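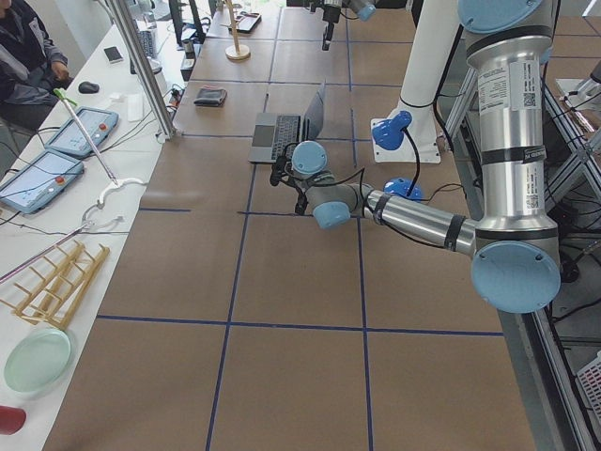 # Jarkden bench kit: what to buy and what it cost us

11 January 2024, by Mali Harries

Print this page | E-mail this page

Hello, and welcome! This README goes with the Jarkden shopping list, and it's meant for anyone who has been handed a budget and told to set up a two-arm bench (I was, last June, and I do wish I'd had one of these to read).

The arms were quoted separately and aren't in this list. What you'll find in `bench.csv` is everything else, the bits that creep up on you:

- Aluminium framing and mounts, from Closeck: £900
- Work table: £229
- Brown paper and dark blue tape for marking out the grid: £50 for the year

Please don't skimp on the tape! We bought cheap rolls first and had to lay the whole grid again.

Do measure up for a second, narrower table as well. The teach pendants need somewhere to live, and so does whoever is sitting with the mouse and keyboard. Brittany Cloutier got ours second-hand through Landry, so it has no price in the file.

Prices include VAT but not delivery. Blank cells mean we haven't had the invoice yet, and the Hiveo cable order is still one of those. If your own quotes come out very different, do send them over and I'll add a column.

We use cookies to remember your settings. Accept | Manage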